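Oder Street parking during the October fair

fetari_mum
Sep 23, 2018
Has anyone had the letter yet about parking for the fair? Last year we got ours well ahead and this time nothing. I'm on the even side of Oder Street and need to know whether to move the car the night before.

Trorkeo50
Not had one either. I rang and was told the cones go out at 7 in the morning and anything left after that gets a ticket.

hillside_dan
Tickets seem harsh when they haven't told people. Put two officers at the Olatunji Road end and let residents through – it worked fine before. 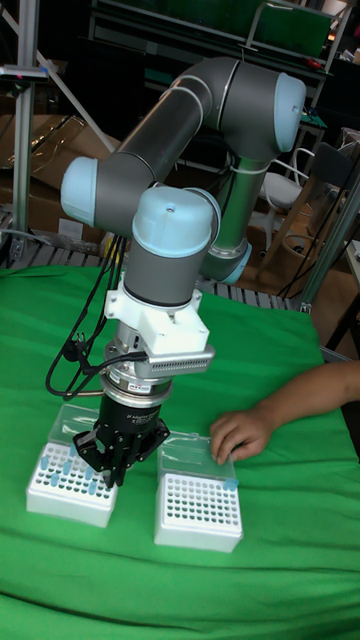

Concetta Leone
It didn't work fine at our end, Dan. We had cars on both pavements and an ambulance had to reverse out. I'd sooner they closed the whole street.

hillside_dan
Fair enough, I didn't know about the ambulance. Still think a full closure is too much for a street with 100 houses on it.

fetari_mum
So is it both sides or only the even side?

Trorkeo50
Both, from the chemist to the bend. Past the bend you can park as normal.

fetari_mum
Thanks. I'll move it to my sister's.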